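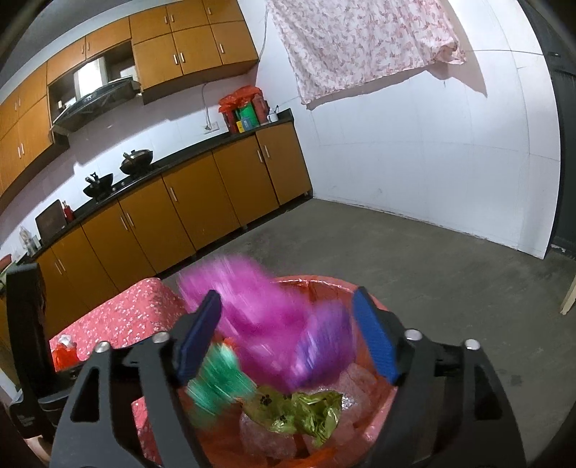 A good sleep begins in the bedroom drawer, or better to say, with what we take out of it. For many years I kept next to my bed everything that had no other place, and at night I was turning from side to side and hearing small noises each time my hand touched the table. Shiny wrappers and bubble plastic, like the ones in an orange-red bag, are the worst for this. They belong in the kitchen or in the trash, and the bedroom should have only quiet things.

Start with the pillow. Press it in the middle and let go. If it stays flat, it is time to buy a new one. My friend Neema Koech folds hers in half for this test and puts a shoe on top, and a good pillow will throw the shoe off.

Wash the sheets every Monday, or another day which you can remember. I use half of the soap that the box recommends, and the cloth comes out softer. Do not iron the pillow cover with perfume water. It smells nice for ten minutes and then it gives me a headache.

Dry lavender can be put in a small cotton bag under the mattress corner. I weigh 200 grams for the whole house and divide it between the beds. Change it in July, when the new flowers are in the market.
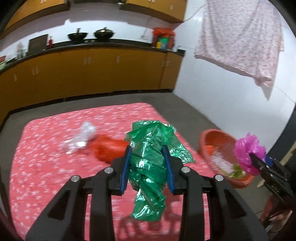

Green plastic bag, gathered in the middle.

For a bed that makes noise, turn it on its side and tighten all the screws. Rub a little candle wax where wood meets wood. Jawad Tanoli wrote to me that he used cooking oil for this and it left a stain on his floor, so please use wax only.

The last tip is for the clock. Put it where you can hear it but cannot see it from the pillow. If you wake up at three and do not know that it is three, you will sleep again sooner. Mine is now on the shelf behind the door.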